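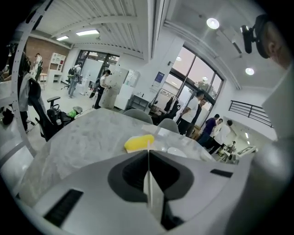 Chapter 5
Cleaning Shared Tables and Work Surfaces

A table used by many people in one day needs a different kind of care from a table at home. Crumbs, drink rings, skin oil and pen marks build up between users, and the next person to sit down has no way of knowing what was spilled there an hour ago.

This chapter covers the daily care of tabletops in break rooms, study areas and open offices. It builds on Chapter 4, where you learned to sort soils into dry, greasy and sticky. You will use those three groups again here.

After reading this chapter, you should be able to:

choose a sponge, cloth or pad to suit the surface
wipe a tabletop in overlapping passes without leaving streaks
clear and replace small items such as dishes and cups
tell a stain from surface veining on stone and stone-look tops
fill in a table log

Opening case: The Kasprzak Building

Leandro Campos took over the day shift at the Kasprzak Building in March. The ground floor had 2,000 square feet of shared seating, and the tables were wiped once, at 8 in the evening. By noon most of them were sticky. Campos moved one wipe-down to the middle of the day and gave each table its own line in the log. He also stopped using one sponge for the whole floor – a habit left over from the previous crew.

Keep this case in mind as you read. You will return to his log in Section 5.3.

Key terms: soil, dwell time, overlap, residue, cross-contamination

5.1 Looking Before You Wipe

Start with the surface dry. Bend down until your eyes are near the level of the tabletop and look across it toward a window or lamp.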